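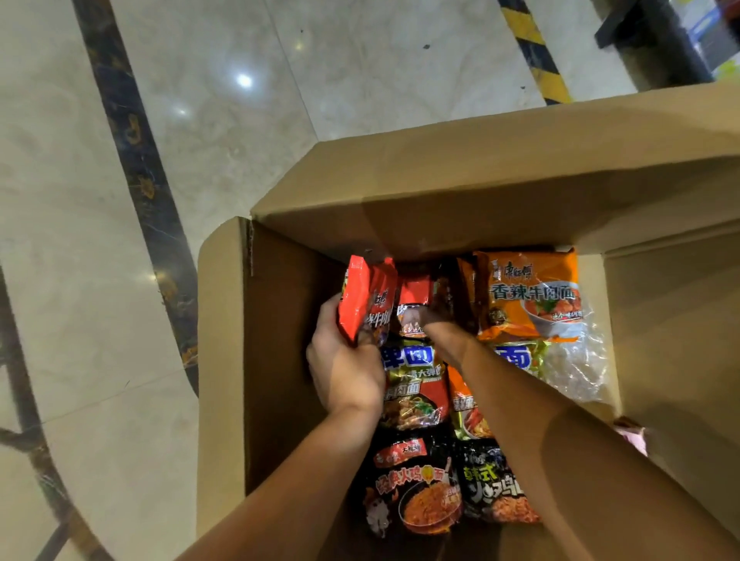
A customer in Gendstead wrote to ask whether a mixed case can be put together from different flavors, or if every case has to be one kind. Mixed cases are fine. Pick any packets you like, as long as they come from the same price band.

Clarngate Noodle Club – Frequently Asked Questions

How much does delivery cost?
Delivery is $5 to any address in Clarngate or Gendstead. Orders over $25 go free. We do not ship out of state at the moment.

When will my order arrive?
Orders placed before noon go out the same day and normally take 3 working days. Anything placed after noon on Friday goes out the next week.

How long do instant noodles keep?
Check the best-by date on the back. Everything we send has at least 90 days left on it. Keep packets in a dry cupboard, away from the stove. Fried noodles go stale faster than air-dried ones because of the oil.

Can I make them less salty?
Yes. Most of the salt is in the seasoning, so start with half the sachet and taste. 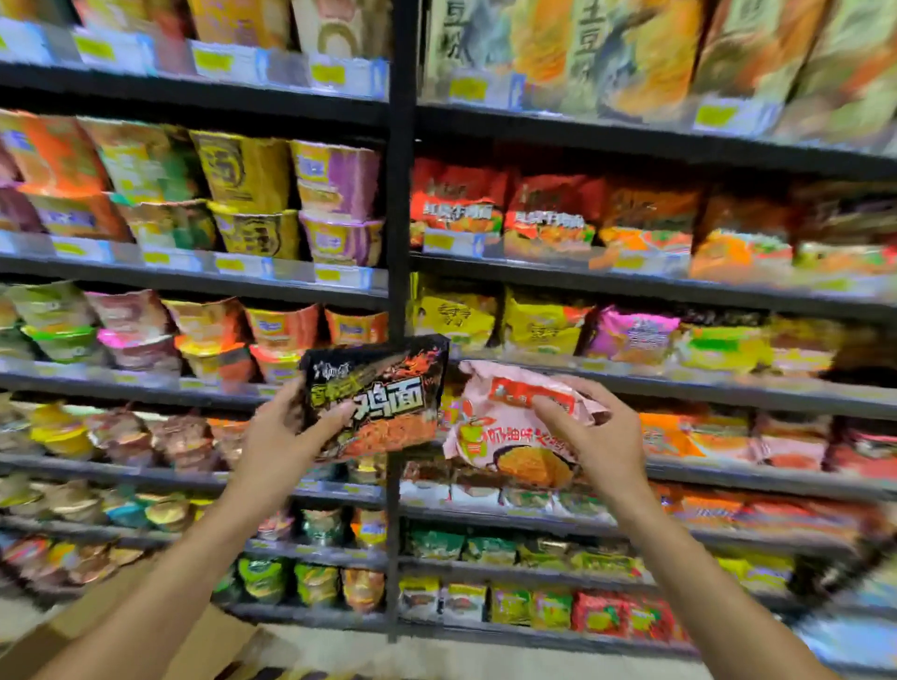

Could you please say which ones are really hot, one reader asked, as the chili signs differ from brand to brand. We agree they are hard to compare. Our product pages use a single scale from mild to very hot, and you can sort by it. If the chili oil comes in its own sachet, leave it out the first time.

Do you list allergens?
Yes, under each product. Nearly all wheat noodles also carry a soy warning. Rice noodles from the Pratesel range are made without wheat – the sauces may not be, so read both labels.

What if a packet is crushed or split?
Broken noodles are safe to eat if the wrapper is sealed. If it is split, send us a photo within 5 days and we will refund that packet.

Can I pick up my order?
Yes, from the Çınar Street counter, up to 7 p.m. on weekdays. Bring your order number.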